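Trying Out Two Hand-Held Grippers on a Clear Plastic Box

February 2022
By a second-year student, Terkville Robotics Lab

So my project this term was supposed to be simple. I wanted to find out which fingers and which cable setup work best on a hand-held gripper when you're handling something clear, like a plastic box. It grew a lot from there (projects do that to me), and I ended up with 138 trials logged in a spreadsheet and very sore wrists.

I used a matched pair of hand-held grippers, one for each hand, so two-handed moves were possible. The idea is that you do the task yourself with the grippers and the recordings get used later to teach an arm the same moves. Our class calls the two finger sets Ulex and McGrath, after the names on the storage bins they came out of. Ulex is the older, harder set. McGrath has the softer pads and had hardly been used when I started.

I picked a clear box on a white surface because I figured it would be the worst case. If you can't see the walls very well, you have to rely on the edges and the shine, and so does any camera you're recording with. I started every trial the same way, with the box in front of me, one gripper on each side and the jaws open.

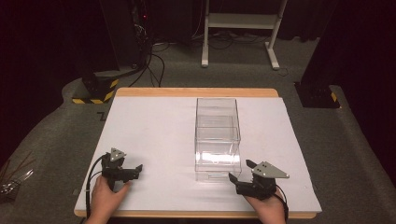 My first surprise was how much the cables matter. I had planned to write maybe one line about them! With a gripper in each hand, there's a cable pulling on each one, and if either goes tight when you reach forward, your wrist turns a little without you noticing. I lost most of my first session to that. After I left more slack on both sides my reaches got a lot straighter, and I threw out the early numbers and started the count over.

The second thing was grip width. I kept opening the jaws all the way, which feels safe, but then closing them takes longer and I'd bump the box before I had hold of it. Opening them partway was better on nearly every try. My advisor told me to write down the opening each time, and I'm glad I did, even though it was the most boring column in the whole sheet.

Next came the fingers themselves. I gave each set the same number of turns and looked at the pads between rounds. Wear was a bigger deal than I expected. A scuffed finger still closes fine, but on slick plastic I could feel it skate before it caught, and I ended up squeezing harder to make up for it. 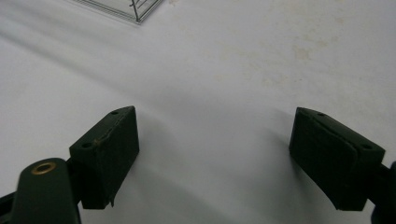 Page last updated: August

Now the results, which I've redone since I first turned this in. (I had mixed up two columns. Sorry.) Out of the 138 trials, 108 ended with the box where I wanted it. McGrath was clearly ahead when I picked the box up by one wall. When I squeezed it from both sides with both grippers there was almost no difference, and a couple of times I liked Ulex better for the stiffer feel. 6 of the failed trials were plain operator error, meaning I looked away or talked to somebody in the middle of a move.

For the controller side I ran the recordings through Tideo, the logging program our lab uses. It saves the jaw opening along with the video, and I went through 3,000 stills checking whether the box edges could be picked out. Glare was the main trouble. When the light bounced off the front of the box, the program would lock onto the bright patch and lose the real corner. Moving the box back a little on the table helped some, but I didn't test that carefully enough to put a number on it. 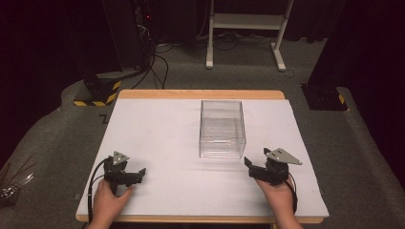

What I'd Do Next Time

I'd mark a start position for the box, for one thing. I placed it by eye and it drifted between trials, so some reaches were longer than others and that's baked into my numbers now. I'd also swap which hand goes first. I'm right-handed and my left gripper was always a beat behind, which probably made the two-handed moves look worse than they should.

I want to try a frosted box too, same size if I can find one, and see how much of the trouble was the plastic being clear and how much was it being slippery. The spreadsheet is in the class folder under Terkville, with the opening widths in the last column.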